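Open Day at the Bennani Sports Hall, 4/22/18

I run with a small club and I also raise money for our children's hospice, so when the organizers of the Indimetti charity run opened their doors for one morning, I took the early bus. I wanted to see how they prepare a race for 700 runners, and to ask for advice for our own event in June.

The race office is on the upper floor of the Bennani hall. Tormod Backlund, the route manager, received our group and spoke for almost an hour without paper. He showed us the map of the course, with 37 marshal points, each one marked by a pin. Last year two points had the same number and a marshal stood at the wrong bridge until noon. Now the numbers are checked by a second person.

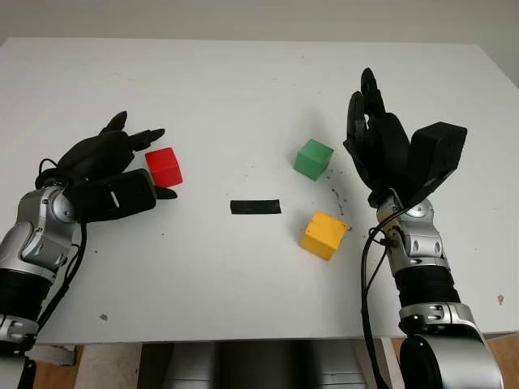 After this we went down to the store room, where the bibs are sorted. Every charity has its own color on the corner of the bib, so the speaker at the finish line can say its name when the runner arrives. I liked this very much. In our run we only give a sticker, and with rain it falls off.

The timing chips come from Plinex and the sign-up page is made by Skodeo. I asked what it costs for a small race of 300 people. Tormod said that the chips are the expensive part, and that we should ask to share a set with another club - something I did not know was possible.
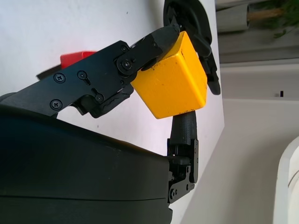
Yellow block held between the fingers, open day at the Bennani hall.

Before lunch we could walk the first 2 miles of the course. It is flat, but there is a narrow gate after the park, and I think the slower runners will have to wait there. Tormod agreed and said they will start in two waves this time.

Coffee and soup were free, with a donation box next to the cups. I came home with a copy of the marshal plan and will bring it to our next club meeting.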